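Sorting and stacking baskets

Page 8 of the Noltlow Home and Classroom series for young readers

Small plastic baskets are useful things. They hold crayons, pegs, buttons, hair clips and all the other bits that roll off shelves. When they are empty they still take up room, so it helps to know how to sort them and put them away. 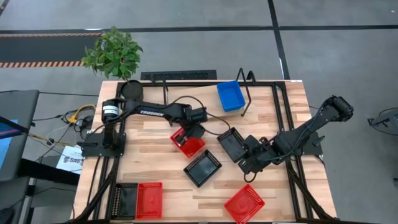

What is sorting?

Sorting means putting things into groups. Everything in a group has something the same. You can sort by colour, by size, by shape or by what a thing is for.

The baskets on the wooden table are all small rectangles, so sorting them by shape would give you just one group. Sorting them by colour works better. There is one blue basket, there are three red baskets and there are four black baskets. That makes three groups.

A group can be very small. The blue basket is a group of one, and that still counts as a group.

You can check your sorting by adding the groups together. One and three make four. Four and four make eight. If you get a different answer, look under the table.

Why do baskets stack?

Many small baskets have sides that slope. The top is a little wider than the bottom. The bottom of one basket can slide down inside the top of another, and this is called nesting. Mixing bowls and flowerpots often nest in the same way.

Nesting saves a lot of space. Imagine a basket that is 72 millimetres tall. If you stood eight of them on top of each other without nesting, the tower would be 576 millimetres high. When baskets nest, only the rims add to the height, so the pile is much shorter.

Baskets nest best when they are the same size and all face the same way. A long side has to go with a long side. If you turn one basket sideways, it will sit across the top and wobble.

What is the rim for?

The rim is the edge that runs round the top of a basket. It makes the sides stronger, so they do not bend so easily. It is also a good place to hold. If you pick up a basket by the rim on one side only, it tips. That does not matter if it is empty – but if it is full of beads, use both hands.

How to stack your own baskets

1. Empty every basket. Check the corners for paper clips and crumbs.

2. Spread the baskets out on a table so you can see them all.

3. Sort them by colour.

4. Choose one group to start with. Put the first basket flat on the table, the right way up.

5. Hold the next basket by its rim and lower it into the first one. Push gently.

6. Carry on until the group is finished, then start the next group.

7. Put the piles on a low shelf.

What if two baskets stick together?

Do not pull hard. Hold the bottom basket still with one hand and wiggle the top one from side to side. This lets air in between them. Plastic baskets can crack if they are twisted, and cracked plastic may have sharp edges, so show a grown-up if you find one.

Something to try

Find some empty yoghurt pots or paper cups. Measure one with a ruler and write down how tall it is. Now nest another inside it and measure the pile. How much taller did it get? Add another and measure again. The pile should grow by the same amount each time, as long as your pots are all the same kind.

Then try it with the pots upside down. Do they still nest?

Words to know

Nest: to fit one thing inside another of the same shape.

Rectangle: a flat shape with four straight sides and four square corners.

Rim: the top edge of a basket, bowl or cup.

Sort: to put things into groups.

Next page: Lids and jars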